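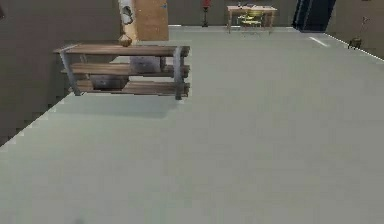

Zwischenbericht zum Vorhaben „Lesen und Schreiben im Quartier Ranjbar“

Berichtszeitraum: April bis Oktober
Zuwendungsempfänger: Lernwerkstatt Gritodow e. V.
Projektleitung: Zdislava Dvořáček
Verwaltung und Abrechnung: Kazimír Brabec

1. Stand des Vorhabens

Die Lernwerkstatt bietet seit April Grundbildungskurse für Erwachsene an, die Deutsch sprechen, aber nur eingeschränkt lesen und schreiben. Im Berichtszeitraum liefen zwei Abendkurse und ein Vormittagskurs. Insgesamt waren 16 Personen angemeldet. Der Vormittagskurs richtet sich vor allem an Beschäftigte im Schichtdienst und war von Anfang an gut besucht. Der zweite Abendkurs begann erst nach den Sommerferien, weil die vorgesehene Lehrkraft kurzfristig abgesagt hatte. Die Stelle ist inzwischen besetzt.

Der Zeitplan aus dem Antrag wurde damit im Wesentlichen eingehalten. Abweichungen gibt es beim Baustein Schreibwerkstatt, der in das kommende Halbjahr verschoben wird, und bei den Beratungsstunden, die früher begonnen haben als geplant.

2. Kurse

Im ersten Abendkurs wird an kurzen Alltagstexten gearbeitet: Terminzettel, Hausordnungen, Mitteilungen der Schule, Beipackzettel. Die Teilnehmenden bringen einen Teil der Texte selbst mit. Das hat sich bewährt, verlangt aber von den Lehrkräften mehr Vorbereitung, als wir im Antrag angesetzt hatten. Wir haben deshalb eine Sammlung mit vereinfachten Fassungen angelegt, auf die alle Kurse zugreifen.

Der zweite Abendkurs setzt eine Stufe höher an. Geübt werden Formulare, kurze E-Mails und das Zusammenfassen von Zeitungsmeldungen. Zwei Teilnehmende haben aus dem ersten Kurs dorthin gewechselt.

Im Vormittagskurs schwankt die Anwesenheit mit den Schichtplänen. Die Lehrkraft arbeitet mit abgeschlossenen Einheiten, sodass ein versäumter Termin nicht gleich zu einer Lücke führt. Drei Personen haben den Kurs vorzeitig verlassen, davon zwei wegen eines Umzugs. Mit der dritten besteht weiterhin Kontakt über die Beratung.

Zu Beginn und zur Halbzeit wurde der Lernstand mit einem kurzen Einstufungsbogen erhoben. Bei den meisten zeigt sich ein Fortschritt beim sinnentnehmenden Lesen. Beim freien Schreiben ist er geringer. Die Bögen werden ohne Namen abgelegt und am Projektende gemeinsam ausgewertet.

3. Beratung und Ansprache

Die offene Beratung findet einmal wöchentlich statt. Sie wird überwiegend von Angehörigen genutzt, die sich für Eltern oder Partner erkundigen. Der Weg von der ersten Anfrage bis zur Anmeldung dauert oft mehrere Monate. Für die Planung der Kursgrößen ist das zu berücksichtigen.

Gedruckt und verteilt wurden 3000 Handzettel, vor allem in Arztpraxen, in der Bücherei und in den Betrieben am Güterbahnhof. Eine Rückfrage bei den Neuanmeldungen ergab, dass die Handzettel seltener zum Kontakt führten als ein persönlicher Hinweis. Wir wollen deshalb im nächsten Halbjahr weniger drucken und stattdessen Gespräche mit Personalverantwortlichen und Betriebsräten führen. Ein erster Termin bei der Firma Skastix ist vereinbart. Dort geht es um Kurszeiten, die an das Schichtende anschließen.

4. Lernmaterial

Als Lernsoftware wird das Programm Flesesach eingesetzt. Es eignet sich gut für das Üben einzelner Laute und Silben, weniger für zusammenhängende Texte. Die Lizenzen wurden für ein Jahr erworben. Über eine Verlängerung entscheiden wir nach Rücksprache mit den Lehrkräften im Frühjahr.

Angeschafft wurden außerdem Lesehefte in einfacher Sprache und ein Satz Wörterbücher. Gefragt sind vor allem Krimis und Hefte über Gesundheit. Die Ausleihe wird auf einer Liste geführt, Mahnungen gibt es nicht. Bisher fehlen zwei Hefte.

5. Räume

Die Kurse finden in den angemieteten Räumen im Erdgeschoss statt. Der Mietvertrag läuft bis zum Ende der Förderung. Der Vermieter hat einer Nutzung bis 21 Uhr zugestimmt, was für den zweiten Abendkurs nötig war.
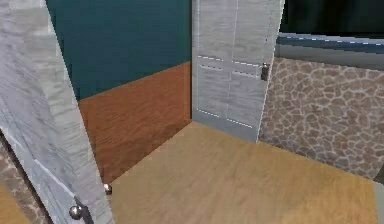 Innenansicht mit geöffneter Tür und petrolfarbener Wand

Für die Beratung wäre ein separater Raum wünschenswert. Derzeit legen wir die Gespräche auf Zeiten, in denen kein Kurs läuft. Zusätzliche Mittel werden dafür nicht beantragt.

6. Finanzen

Die Ausgaben liegen im bewilligten Rahmen. Bei den Honoraren sind durch den späten Beginn des zweiten Abendkurses 2222 Euro nicht abgeflossen. Wir bitten darum, diesen Betrag in das nächste Halbjahr übertragen zu dürfen. Er soll für die Schreibwerkstatt verwendet werden. Für Lernmaterial wurden rund 2000 Euro ausgegeben, die Belege liegen der Abrechnung bei. Beim Ansatz für Fahrtkosten sind noch Mittel vorhanden, eine Umwidmung ist nicht vorgesehen.

7. Ausblick

Für das kommende Halbjahr sind folgende Schritte geplant:

Fortführung der drei Kurse in der jetzigen Form
Beginn der Schreibwerkstatt mit einer kleinen Gruppe
Gespräche mit Betrieben über Kurszeiten nach Schichtende
Fortbildung der Lehrkräfte zum Umgang mit Rechtschreibschwäche
Zweite Erhebung des Lernstands

Offen ist, ob der Vormittagskurs geteilt werden muss. Bei weiteren Anmeldungen wären die Unterschiede im Lernstand für eine Gruppe zu groß. Wir melden uns dazu gesondert, sobald die Zahlen für das neue Halbjahr vorliegen.

Rückfragen zum Inhalt beantwortet Frau Dvořáček, Rückfragen zur Abrechnung Herr Brabec.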